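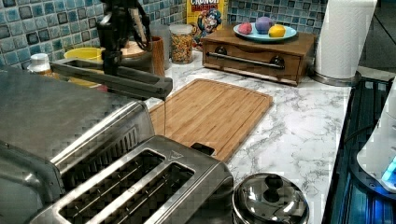
Fig 1. Bamboo board on the worktop, blue and teal tiles behind.

For my design project I wanted to know how people in Penddale choose what goes in their kitchens, and whether they still like it a couple of years on. I got the idea when my aunt had hers redone and spent the whole of June changing her mind about worktops (she had samples under the bed!).

I put a questionnaire through 1,000 doors and got 473 back, which I was really chuffed with. I had to throw out the ones with no answer to the main question, so 444 went into the results. Typing them all in took ages and I would do it online next time.

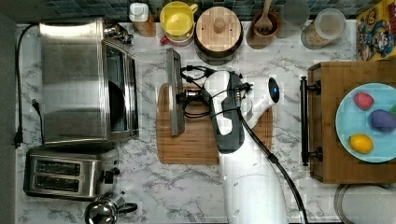
Fig 2. Marble-patterned worktop with a strip of dark mosaic along the back.

The biggest surprise was cleaning. I thought people would moan about cost, but the comments kept coming back to crumbs, grout and tea stains. People with pale worktops were the most cheerful about how theirs looked and the grumpiest about wiping it. Small tiles got a similar reaction - lovely to look at, a pain behind the hob.

I also visited 2 showrooms, Nostanix and Kaczorowski. Nostanix let me sit in a corner for a whole afternoon and watch what customers touched first. Nearly always the worktop, then the drawers. Kaczorowski was quieter, so my notes from there are a bit thin.
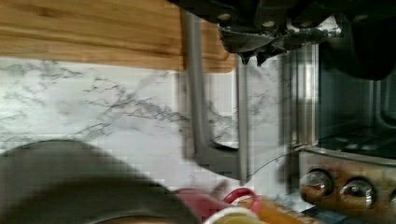
Fig 3. Wood grain next to grey veining.

My questions weren't perfect. "Do you like your kitchen?" is far too vague, and I forgot to ask who rents, so I can't say if tenants feel differently. I'd like to try it again in Grudari, where the houses are newer and the kitchens are mostly the ones the builder put in.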